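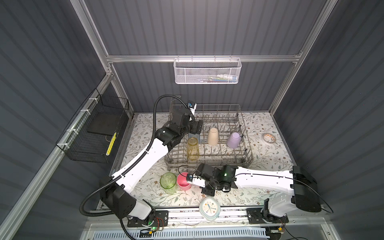 Cups and glasses on and around a dish rack, on a counter liner with a leaf and flower print.

Skustel sets one dish rack layout for shared kitchens at Ramalho

2022-05-27

Skustel, the housing operator that runs the Ramalho residence, will move all 39 of the building's shared kitchens to a single dish rack layout over the summer. The change covers the rack, the liner under it, the position of both on the counter, and the way cups and glasses are to be placed for drying. Work begins on the second floor and moves upward, with the ground floor kitchens left until last.

The decision follows a trial held in April in four kitchens on the north side of the building. It replaces an arrangement under which each kitchen group bought its own rack and placed it where it liked. Skustel says that arrangement had left the building with racks of many sizes, some wider than the counter section next to the sink, and with no common practice for drinkware at all.

Under the new layout, each kitchen gets one metal rack with upright tines. The rack stands in the middle of its counter section, with clear counter in front for items waiting to be racked or put away. The strip in front must be at least as deep as the widest cup in the kitchen. To the right of the rack, a second clear area is kept for dry goods and small supplies. Towels are no longer to be used as a drying surface.

A printed liner goes under the rack in every kitchen. Residents were asked to choose between a plain gray liner and a patterned one, and the patterned one was chosen in three of the four trial kitchens. Skustel will buy the liners by the roll and cut them on site. Each piece is cut to the full depth of the counter and laid without a seam under the rack. A liner that curls at the front edge is to be replaced, and is not to be taped down a second time.

Most of the written instructions concern cups. Plates stand between the tines with little room for error, but a cup can be set on a rack in several ways, and the April trial recorded three of them in regular use: upside down over the tines, on its side across them, and upright on or next to the rack. Only the first is accepted for final drying. A cup on its side may be left on the rack for a short time while other items are washed, and is then to be turned. An upright cup or glass is treated as not yet racked, wherever it stands.

Tall glasses are handled separately. The trial kitchens reported that a tall glass placed over a single tine leans, and that it then takes up the space of two shorter cups. The layout therefore sets aside the front left corner of the rack for tall glasses, which are to be the last items placed and the first removed. Short cups fill the rack from the center outward. Plastic cups, being light, go in the center row, where the items on either side keep them from shifting.

Glass and plastic may share a rack. Skustel had first planned to separate them, with plastic on the right and glass on the left, but dropped the rule after the second week of the trial. Residents in all four kitchens said the split left one side full and the other half used, depending on the day. The only remaining limit is that a glass may not be placed on top of another item, whatever that item is made of. Stacking of plastic cups is permitted once they are dry, but not on the rack.

Before the trial, Skustel made an inventory of drinkware in the building. It recorded 2869 cups, mugs and glasses in the shared kitchens, not including items kept in private rooms. Of these, 101 were set aside for chips or cracks. The inventory also noted that many kitchens held far more cups than their racks could take in one load, and that the surplus tended to stand on the counter between washes.

No cups will be removed for that reason alone. Each kitchen group will instead be asked to pick a working set that fits on one rack, and to store the remainder on the upper shelf. The working set is to be put together by color, so that a missing cup can be noticed without a list. Kitchens that took part in the trial used mixed sets of single-color cups, two or three of them opaque and the rest clear or tinted. Matching sets were found to be less practical, as residents could not tell their own cup from the next one and took a clean one each time.

Nultum, a small supplier of kitchen fittings, will provide the racks. The order is for one rack per kitchen plus six spares, all of the same gray metal model, with the tine spacing used in the trial. Sesis, which holds the cleaning contract for the common areas, will fit the liners and place the racks. Kitchen groups do not need to be present, but counters are to be cleared by nine in the morning on the day of the work. Items left on the counter will be moved to the table and not put back.

Skustel has set a ceiling of $1000 for liners and fitting materials, including tape and replacement rubber feet. The racks are paid for from the ordinary furnishings budget and are not part of that sum. Residents will not be charged. Racks already bought by kitchen groups remain the property of those groups and can be collected from the basement store until the end of September – after that they will be passed on or scrapped.

Three points from the trial are still open. The first is the treatment of small items that are neither cups nor plates, such as lids, sponge holders and boxes, which were often stood on end at the side of the rack. The draft instructions allowed one such item per rack. Two of the trial kitchens asked for a separate tray, and Skustel has not yet decided whether to supply one. Until then, the one-item rule applies, and the item is to stand at the left edge so that the right side stays open for cups.

The second point is the drip tray. The trial racks were used without one, directly on the liner. This was acceptable in kitchens where the counter is wiped twice a day, but in one kitchen water collected at the back edge and reached the joint between counter and wall. Sesis has asked for a shallow tray in kitchens with that type of joint. Skustel will check the counters as the liners are fitted and order trays where the sealant is worn.

The third is the storage of tools and supplies on the counter. Tape, scissors and similar goods were found on the drying counter in every trial kitchen. The layout permits them in the area to the right of the rack, lying flat, as long as they do not touch it. A proposal to ban them was turned down by the residents' meeting, which noted that most of the kitchens have a single drawer and that it is used for cutlery.

A one-page instruction sheet will be posted beside each sink when the rack is installed. The sheet shows the order of placement and the area kept for tall glasses. It also gives the rule for emptying: the rack is to be cleared by whoever next needs it, and dry items go to the shelf, not to the strip of counter in front. Skustel had considered a rota for emptying the racks but left it out of the final version, as two of the four trial kitchens had stopped filling in the sheet by the second week.

Fitting on the second floor is expected to take three working days. Dates for the other floors will be posted in the stairwells one week ahead. Kitchens where the counter section beside the sink is too short for the standard rack will be measured separately – there are five of these, all at the east end – and will receive either a narrower rack from the same range or a change in the position of the rack, with the rack turned so that its short side faces the front edge.

Comments on the layout can be left at the Ramalho front desk. Skustel will review the liners after six months of use and the racks after one year.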